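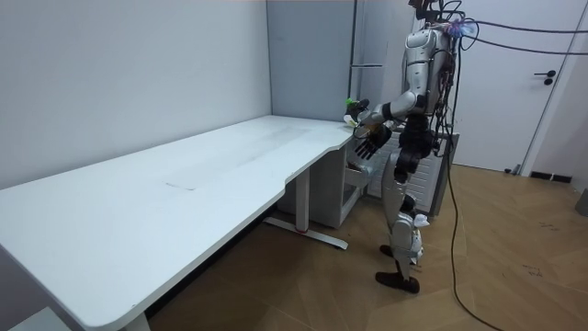

Sourdough starter trials, notebook 3
18 October 2019

Picking up where the last page left off, which was mid-sentence and covered in flour. I was going to write that jar B had doubled. It had. Then it fell in again while I was looking for the pen.

Flours on test: Cledano whole rye, Wirholm white bread flour, and the half bag of Fedoruk spelt left over from April. The spelt smells fine. Tymofii says spelt that old is "a choice." He is welcome to buy a new bag.

Feeding ratio the same for all jars, 1:1:1 by weight, 100 g of each. I know that's a lot of discard. The discard tub is now its own culture and is outperforming two of the jars it came from, so I've given it a label and promoted it to jar D.

Notes by jar

A (rye). Reliable, dull, smells of green apples. Peaks a bit before lunch. Stiff enough to hold the spoon upright. If I were sensible I'd stop here and bake with A for the rest of my life.

B (white). Fast up, fast down. Acetone smell this morning, gone after feeding. Either it's hungry or the shelf over the radiator is too warm. Moved it one shelf down. I'm aware that I moved it and changed the water in the same hour, so whatever happens tomorrow will teach me nothing.

C (spelt). Loose, gray liquid on top, stirred back in. Bubbles small and sulky. Not dead. Tymofii Mykhailiuk votes dead. Recorded here so that one of us can be smug later.

D (discard). See above. Mixed parentage, no manners, pushed its lid off overnight and got into the hinge of the cupboard door. Needs a taller jar.

Water: tap left standing overnight for A and C, filtered for B as of today. The Tesiria pH strips are useless below 4, every jar reads the same shade of mustard. The proper meter is still out of calibration and the buffer sachets have gone wherever sachets go.

Test loaf from A

Dough 1289 g before shaping, after losing a bit to the bowl and a bit more to my sleeves. Bulk on the counter, folded four times, then I got talking and missed the fifth. Shaped, into the basket, fridge for the night. Baked with the lid on, then off.

Crust good. Ear on one side only, so I cut too shallow again at the far end. Crumb tight at the bottom with one enormous cave under the top crust, big enough to rent out. I'd call that underproofed. Tymofii calls it overproofed. We read the same two web pages and came away with opposite conclusions, and then we ate the evidence.

Salt was 2 percent and tasted low. Check whether the little scale is drifting - it gave me 434 g for a bag of flour marked 500, unopened, and I doubt Wirholm is robbing us to that extent. Weigh something known before the next batch.

To do
Taller jar for D
Find buffer sachets, or admit they're gone and order more
Feed C twice a day through the end of the week, then decide
Stop changing two things at once
New blade for the lame, this one is tearing more than cutting
Clean cupboard hinge (vinegar didn't touch it, try hot water)

Later: C has risen 8 mm since the midday feed. Marked with a rubber band and a witness. Tymofii says the band slipped.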